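Gurkdale Community Kitchen Users Group
Minutes of the September meeting

Location: Meeting room, Gurkdale Hall
Start: 6:30 p.m.
Present: chair, secretary, building manager, representatives of five user groups
Apologies: one user group (lunch club)

1. Minutes of the previous meeting

The minutes were accepted with one correction. Under item 4, "gas supply" should read "water supply." The secretary will amend the posted copy.

2. Matters arising

2.1 Extractor fan. The belt has been replaced. Noise at the high setting is lower than before. Item closed.

2.2 Floor drain by the dish sink. The drain was cleared twice over the summer. The building manager reported that the trap is undersized for the volume of water when both sinks are emptied together. Users are asked to empty one sink at a time until a larger trap is fitted. Item stays open.

2.3 Key safe. The code has been changed. Groups that have not received the new code should contact the booking office.

3. Electrical load

3.1 The building manager presented the findings of the survey carried out by Irell. The kitchen is served by four outlet circuits. Two of these also feed the serving area, a fact not shown on the old drawings. The breaker for the north wall circuit tripped six times between the spring and summer meetings. In each case a kettle and at least one other heating appliance were running on the same circuit.

3.2 Irell made three recommendations:
a) label each outlet with its circuit number;
b) add one dedicated circuit for the water boiler;
c) set a written limit of one heating appliance per circuit.

3.3 Recommendations (a) and (c) were accepted without discussion. The labels will be printed and fixed by the building manager before the next meeting.

3.4 Recommendation (b) was discussed at length. The quote for the dedicated circuit is $340, including the breaker and testing. One group asked whether the boiler could be moved to the serving area instead. The building manager replied that the serving area shares its supply with the north wall and the move would not reduce the load. A vote was taken. The circuit was approved, four in favor, one abstaining.

3.5 Extension cords and power strips are not to be used for any heating appliance. This was already in the user agreement but will be moved to the first page.

4. Countertop appliances

4.1 The range is out of service for part of the fall while the gas line is replaced. Groups will rely on countertop appliances during that period. The contractor, Osman, could not confirm a start time but expects the work to take four working days once the parts are on site.

4.2 It was agreed that electric cookers, slow cookers, and multi-cookers may be brought in by user groups on the following terms:
a) the cord and plug are inspected by the group before each use;
b) the rated wattage is entered on the booking form;
c) the appliance is unplugged when the group leaves the room;
d) no appliance is left in the building overnight without a name tag.
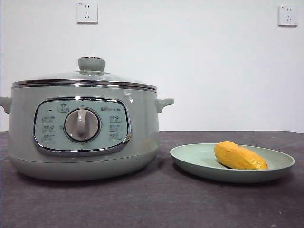
Electric multi-cooker with glass lid, item 4.2.

4.3 One group asked whether rice cookers fall under the same terms. The chair confirmed that they do. Toasters and sandwich presses remain excluded on account of the smoke detector above the pass-through.

4.4 Storage for appliances was requested. The lower cabinet to the left of the refrigerator can be made available if the spare baking sheets are moved to the upper rack. The building manager will check the shelf rating first.

5. Cleaning supplies

5.1 The current detergent from Trerex is supplied in cases of 30 bottles. Usage has dropped since the metering pump was installed, and two unopened cases remain. No order will be placed this quarter.

5.2 Dish towels. Of the 100 towels purchased last year, 54 were found at the last stock check. Groups are reminded that towels taken home for laundering must be signed out on the sheet inside the supply closet door. A replacement order was deferred until groups have checked their own supplies.

5.3 The sanitizer test strips have expired. The secretary will order a new pack.

6. Booking system

6.1 Double bookings occurred twice in August. Both involved recurring reservations entered before the software update. The booking office has asked every group with a recurring slot to delete and re-enter it.

6.2 The changeover period between bookings was reviewed. The present 15 minutes was judged too short when the dishwasher is in use, as a full cycle with draining takes longer than that. It was agreed to extend the period to 30 minutes on a trial basis. The trial will be reviewed at the winter meeting.

7. Any other business

7.1 The clock above the serving hatch is running slow. Battery to be replaced.

7.2 A request for a second recycling bin was noted. There is no floor space inside the kitchen that keeps the exit route clear. The building manager will look at the rear porch.

8. Actions

Building manager: outlet labels; order for dedicated circuit; shelf rating; rear porch; clock battery.
Secretary: correction to previous minutes; revised user agreement; test strips.
All groups: towel check; recurring bookings; wattage on booking forms.

The meeting closed at 7:50 p.m.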